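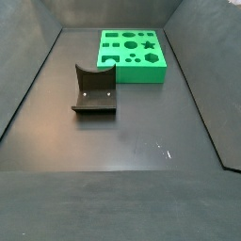 The Clernus toy library has a new puzzle on its tables, and I went down on the morning of April 26, 2019 to have a look at it. I'd been promised "a green block with holes in it," and for once the newsletter undersold nothing! It's a green block with holes in it. I stayed for two hours.

If you had a shape sorter as a kid you know the idea already. There's a chunky board, there are openings in the top, and you match each shape to the opening that wants it. The one at Clernus has twelve openings, and they run from the easy ones (a star, a hexagon, a nice big circle right in the middle) to the sort that had me tilting my head. There are two small square ones sitting side by side, and a little trio of round holes bunched up in a triangle. And then there's the arch, which is the one everybody at my table wanted to talk about.

The block comes from Belletti, a small workshop out past the rail yard that has been turning out puzzles and sorting boards for the library since last September. The library paid $285 for it out of the spring fund, and members get it first. Clernus has 498 member families at the moment, so I'd put your name on the sheet early if you want it for a weekend.
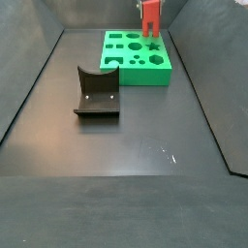
The green sorter with the black L-shaped bracket standing in front of it and to the left.

I got a bit stuck on that bracket, to tell you the truth. It has an upright back with a curve scooped out of the top, and a flat base with a little lip along the front, and two small silver screw heads set into it. My neighbor at the table thought it looked like a bookend. I thought it looked like something off a workbench, and we went back and forth on it for a good while (the coffee was free, so why not).

What I like about the board is how solid it looks. Most sorters I've had in my house were thin plastic boxes with a lid that popped off, and the shapes went in and then you spent the rest of the day shaking them back out. Belletti's is a proper thick slab, and the openings are cut down into the top of it. My youngest would have tried to sit on it.

The color is a winner too, a really bright green. Lay it on something dark gray and you can find it from the other side of a room, and that counts for a lot in a house where everything ends up under the couch.

The library plans to lend it out for up to 6 days at a time, with a $5 deposit if you're not a member. There's a second sorter on order from Echeverri, which I'm told will be smaller and meant for younger kids, but I couldn't get a date out of the front desk. I did ask twice.
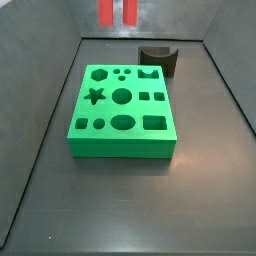

Star, hexagon and three little round holes at one end, and the arched opening at the back right corner.

Turn the board the other way and it's almost a different puzzle, by the way. I had the layout pretty well learned from one side, then I walked to the far end of the table and had to start all over. Try that with a kid who says it's too easy!

There's a puzzle afternoon coming up in the Prelter Street room, with 86 spots, and sign-up is at the desk or by phone. Kids under four need a grown-up with them. I've already put my name down, and I'm bringing my own coffee cup this time.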